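Okska Market Words – a small vocabulary set for fruits, vegetables and pantry goods

Version notes last touched 2020-02-26

Welcome, and thank you for stopping by! Okska Market Words is a list of 1006 everyday names for things people buy at a produce stand or a corner grocery, gathered so that teachers, app makers and plain curious people can see how the same vegetable gets called four different things depending on who is doing the shopping. It began as a shoebox of index cards in Leidy Flores's kitchen and has been a proper set of files since last January, when Yvonne Pearce sat down and typed the whole lot in.

What you get

words.csv – the main file, one row per name
groups.csv – which names belong to the same item
notes.txt – longer remarks that would not fit in a column
sources.txt – where each name came from, as best we could write it down
changes.txt – what moved, what got fixed, who asked

The files are plain text in UTF-8. If you open words.csv in a spreadsheet program and the accents come out as little boxes, use the import menu and pick UTF-8 by hand. We get more mail about this than about anything else.

Columns in words.csv

id – a number that never changes, even if the row is later dropped
name – the name as a shopper would say it
item – the group it belongs to
region – a loose label, see below
plural – filled in only if the plural is something other than name plus s
register – kitchen, market, label or garden
added – the version in which the row first appeared

About the region column, please go easy on it. We ask people where they learned a word, and that is what goes in. Somebody who grew up in one place, married into another and shops in a third will give you a perfectly good answer that no map can hold. Rows with two labels separated by a slash mean two people disagreed and we liked them both.

How names were gathered

Most of the names came from conversations. Leidy ran a table at the Clindus neighborhood fair two years in a row, with cards and pencils and a bowl of hard candy, and asked anybody who slowed down what they called the things they had in their bags. Another 200 names came by mail after the Lightfoot newsletter was kind enough to print our little form. The rest are from family, friends, hand-lettered signs and the backs of seed packets.

We kept a name if two people who didn't know each other gave it to us. A name with only one person behind it goes into notes.txt, where it waits for company. There are 90 of those at the moment and some of them are lovely, so do have a read.

Choosing a group

An item is a thing you could ask for and be handed. That sounds simple until you get to squash. We split summer squash by shape and winter squash by name, and we know very well that this is not tidy. Onions are split by color, then green onions, scallions and spring onions all go together in one group – and yes, we have heard from the spring onion people, and their letter is quoted in full in notes.txt.

Cabbages took us most of a winter. In the end there are separate groups for green, red, savoy and napa, and the napa group carries the longest tail of names in the whole set, counting Chinese cabbage, celery cabbage and several spellings that are really one word heard through different ears. Bitter melon has its own group too (bitter gourd, balsam pear, karela, ampalaya and friends) and it is not filed with the sweet melons, which an early version did by accident.

Known problems

Herbs are thin. We have 20 rows for the lot of them, and that includes parsley twice.

Spelling of names borrowed from other languages is whatever the person wrote on the card. We have fixed plain slips of the pencil and left everything else alone. If you need a consistent system you will want to add your own column.

The label register was added late, so older rows may say market when label would suit them better. Yvonne is working her way down from the top and has gotten as far as the letter L.

A few people have used the set to build picture quizzes. It was never meant for that and holds no pictures of its own, but the group names do work nicely as captions. The Osuvar study circle pairs ours with their own flash cards, and they tell us that beginners do best with one name per item for the first few weeks.

Using and sharing

Use it for anything you like, paid or unpaid. Please keep sources.txt with the other files if you pass them along, so the people who gave us their words stay attached to them. A note telling us what you made would tickle us both.
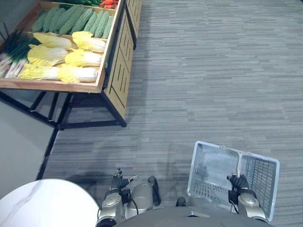 Sending in a name

Write the name, what it's for, and where you learned it. Three lines is plenty, though we do enjoy the long ones. Yvonne reads the mail on the first of the month and Leidy answers it, sometimes a good bit later.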